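# Can a robot lay the table yet?

Spoons are hard. I didn't know that before I spent a day in Stenness with Bujar Vasić, who runs the small workshop at Dratow, and now I can't stir my tea without thinking about it.
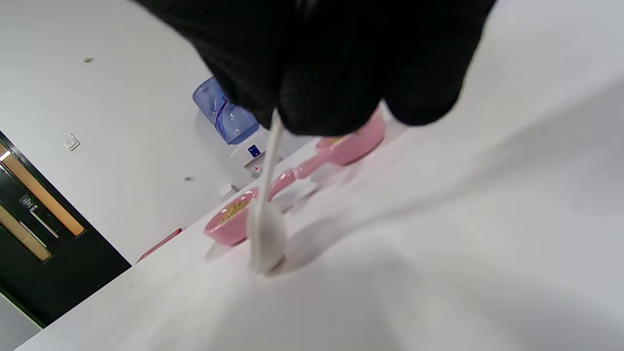
Vasić has been at this for eight years, and he still grins like a boy when something gets picked up cleanly. A spoon lying flat gives you almost nothing to get hold of. The handle is thin, the bowl rocks, and if you pinch in the wrong place the whole thing swings round. Grains are worse — tip a measuring scoop a shade too far and you're sweeping the floor.

His team's arm, called Warum, got through 200 tries at scooping and pouring last month. It managed 92 of them without a spill. I thought that sounded rather poor until he told me where they'd started!

"People ask when it'll do the washing-up," he says. "I'd like it to measure rice first."

So, can machines do our chores? A few, in a tidy room, slowly. Folding towels is coming along nicely, wiping down a worktop too, and I watched Warum put lids on jars for most of an hour (I could have stayed for another). Cupboards still defeat it, and so does anything soft inside anything shiny.

The next target is 1000 pours with a different spoon every time. Vasić has already been round the charity shops, and there's a drawer in the workshop that no longer shuts.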